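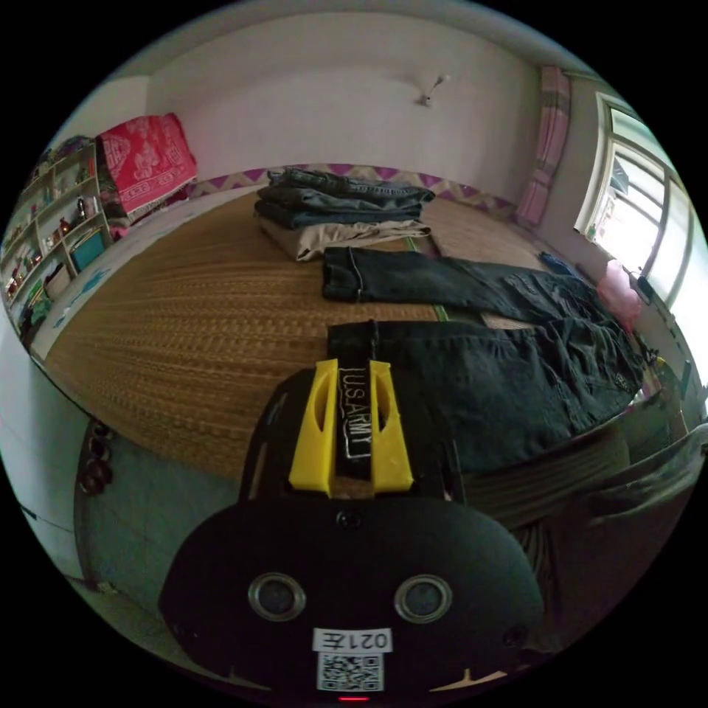

Furniture and Rooms, Session 5: The Chair You Keep

Handout to go with the evening class, 21/11/2023. Please bring it back next time, because I only print enough for the group and I always run out!

A few of you asked me to write down the stuff I said at the end of the last session, when we were already putting on our coats, so I'll start there and then get into the joints.

The question was how you tell a good chair from a chair that is dressed up as one. I gave a rushed answer. The longer answer is that you turn it over. I do this in stores and I've been asked to stop in at least two of them. Most of what a maker wants you to see is on the top and the front, and most of what you want to know is underneath, where the seat meets the legs and where the rails meet each other.

What to look for underneath

Corner blocks first. These are the little triangular pieces that sit inside the corners of the seat frame. In a decent chair they are fitted snugly, glued, and usually screwed as well. In a cheap one they are stapled, or there's a metal bracket doing the job by itself, or there's nothing at all. A bracket isn't a crime (I own chairs with brackets and I like them fine) but a bracket can be tightened and a glued block can't, so ask yourself which one you'd rather be dealing with in ten years.

Then look at the finish. Did they bother? Nobody expects the underside to be polished, but bare wood on one face and heavy lacquer on the other means the two sides take up moisture at different speeds, and a wide solid seat can cup. You'll see this most in July, when the air is sticky. My own kitchen chairs rock a little every summer and then settle down again once the heat comes on, and I've given up shimming them.

Then the back legs. On a side chair the back legs carry the worst of it, especially if you have a teenager who tips. Follow the grain with your finger from the floor up to the seat. If it runs along the leg, good. If it wanders out the side of the leg partway up, that's short grain, and short grain is where a leg snaps. Curved legs sawn from a straight board nearly always have some of it. Bent or laminated legs mostly get around the problem, and that is a big part of why people went to the trouble of bending wood in the first place.

Three joints, quickly

We passed the samples around in class, so this is just to jog your memory.

Mortise and tenon. A tongue in a slot. The oldest of the three and still the one I trust most in a chair. The shoulders of the tenon should sit tight against the leg all the way around. If you can slide a piece of paper into the gap, something has moved.

Dowel. Round pegs in drilled holes. Perfectly respectable when there are two or more to a joint and the holes line up. When an old dining chair gets loose, it's very often dowels, and the fix is boring – pull it apart, scrape out the old glue, and start over. Don't squirt new glue into the crack and hope. New wood glue does not stick well to old wood glue. I know you've all done it. So have I.

Wedged through tenon. The one where you can see the end of the tenon poking up through the seat with a little stripe of darker wood across it. The wedge should run across the grain of the seat, never along it, or driving it in can split the seat. You'll see this in stools and stick chairs. It's also the one people fake with a glued-on plug, which drives me up the wall.

The Melnychuk chair

Oksana Hrynyshyn very kindly lent us her Melnychuk side chair for the evening, and I promised to put down what we worked out about it.

The label says 1311 and we don't know if that's a model number or a shop number. I'd lean toward model, only because the digits look printed and a shop number is more often stamped or penciled, but that's a lean and no more. The frame is beech under a walnut-colored stain. You can see the small flecks on the flat faces of the rails, which walnut doesn't have. The seat is a drop-in that lifts out with four screws, and it has been recovered at least once, going by the two sets of tack holes.

What I love about it is the back. The top rail is shaped so that it's thick in the middle and thins out toward the ends, and when you sit down it hits you just below the shoulder blades and doesn't poke. Somebody sat in a lot of bad ones before they got to that! Several of you tried it next to the Ratard reproduction from the storeroom, which has a prettier curve and is miserable after a few minutes. Keep that comparison in mind for the homework.

Oksana asked me what it's worth. I don't do prices in class and I'm not going to start now, but I'd keep it and I'd keep sitting in it.

Buying new, on an ordinary budget

I had a bit of a rant about this and I want to be fairer on paper.

I said I didn't think much of flat-pack chairs. What I meant is that a bolt into a metal insert is only as good as the wood around the insert, and if that wood is soft or crumbly the insert works itself out. The Erkton dining chair that Group B took apart was fine. The bolts go into solid wood, they reach a good depth, and you can snug them up with the wrench that comes in the bag. Do that a month after you put it together and again whenever it creaks. Most people never tighten anything a second time and then blame the chair.

The Jillatance stool was a different story. It looks great in a window, I'd be tempted myself, but the footrest is held on by one small screw at each end and the footrest is the part everybody stands on. If you have one already, longer screws would be a start.

A word about seat height, because it came up again. Measure your table before you fall for a chair. You want a comfortable gap between the top of the seat and whatever hangs lowest under the table, and 12 inches from seat to tabletop is a good place to begin. Big thighs, thick cushions or a deep apron will all change that. Take a tape measure to the store. And arms! Check whether the arms go under the table, or you'll be parked a foot away from your soup.

Looking after what you have

Lift a chair by the seat, not by the top rail. Keep it out from in front of the radiator. Wipe up spills and don't go crazy with polish – a soft dry cloth handles nearly everything, and a little paste wax once or twice a year is plenty for a waxed piece. Felt pads go on clean, dry feet or they'll slide off and take the dust with them.

If a joint is loose, stop using the chair until it's fixed. A chair with one loose joint is passing all that wiggle on to the others, and I've seen one bad corner turn into four over a single winter.

For next time

Pick one chair at home, any chair, and turn it over. Draw what you find. I don't care if you can't draw. Label the joints as best you can, mark which way the grain runs in the back legs, and write a line or two about how it feels after you've sat in it through a whole meal.

The reading is the chapter on stools and benches in the course pack, starting on page 70. Skip the part on turning if you're short of time, we'll do that with the lathe running.

We're in room 202 next session, one floor up, as the workshop floor is being sealed. Anyone bringing a chair in can use the elevator by the side entrance. Old clothes, please, as we'll be scraping glue.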